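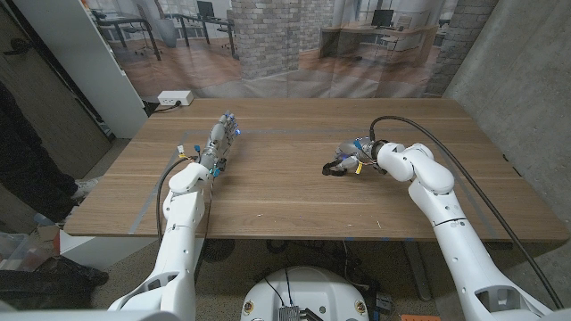

Chantal Marchand reckons the cable loops at the wrists are too long, and that sooner or later one of them will catch on the elbow. She left that as a comment on my last post, along with a fair question about why I don't run everything inside the arm.

I tried. The channel in the forearm takes the hand's signal wires but not the power cable, unless I take the connector off, and I have recrimped that connector enough times. So the black cable stays outside. I cut the loop back by 13 mm in July and the wrist lost the last part of its roll, so I put the slack back. A clip at mid-forearm is the next thing to try.

The arms are the pair I've been calling Niveck in my notes. Both hands now answer on the same bus. The fault that ate most of last month was an address clash: two finger controllers had been flashed with the same ID, and each worked perfectly well with the other unplugged.

Current settings, for anyone following the build:

Bus timeout: 8 ms
Retries before fault: 2
Closing limit, all fingers: 586 counts

The closing limit is low. I'll raise it once the thumb stops overshooting on the return stroke. It only does it from a full close, which points to the gain and away from the linkage, but I haven't logged enough cycles to say so with confidence.

The grey tape on the table is the work area. Both arms are limited in software to stay inside it, and the limits need redoing every time the table gets bumped. Bolting the table down is on the list, after the clip.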